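Start > Our Company > Who We Are

About Flurkar Tableware

Flurkar is a small company which supplies white tableware to cafés, canteens and school kitchens. It was founded by Callum and Imogen Pearce, who are still at the same address with a team of 14. We keep 559 articles in stock, and most of them are bowls, plates and serving trays.
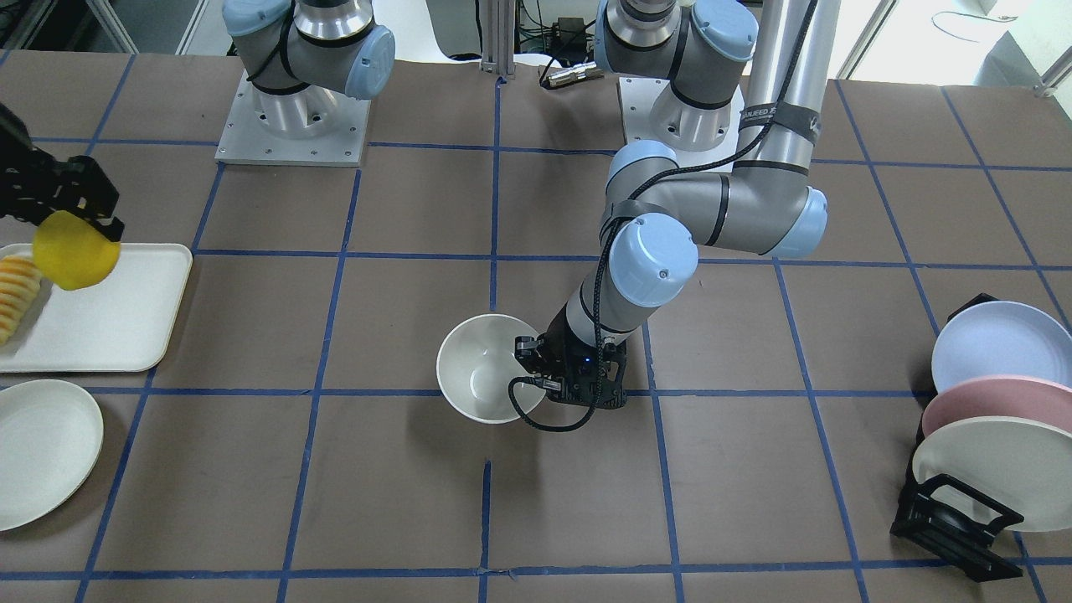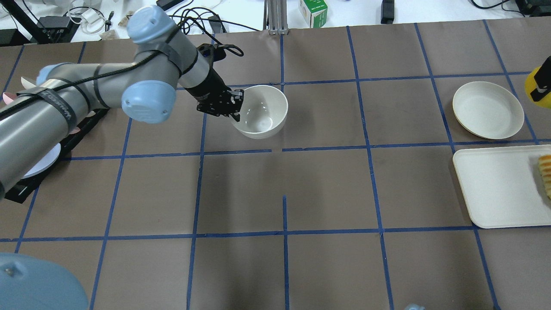
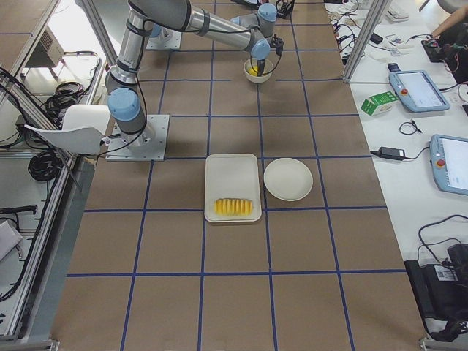
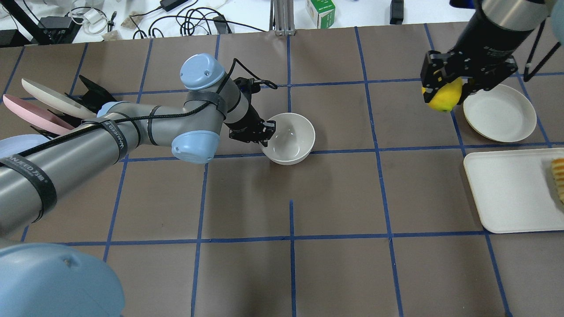

A white bowl on the blue-taped table.

What we believe about a bowl

A good bowl must have a rim that is easy to take hold of. It should also look well beside a plain round plate and a tray of fruit, without asking for too much attention. For this reason we stay with white and off-white, and we change our shapes very seldom.

Our customers

We deliver to over 3000 kitchens. Some of them order only one time in the year, usually before December, and they receive the same care as the big ones. Natalie Greenwood answers all questions about orders. For replacement of broken pieces, please write to Brittany Zacharias.

Recent items

Navach serving trays: new sizes
Abou Zeid café chooses our round plates
How to stack bowls safely
Price list, valid from 17/08/2018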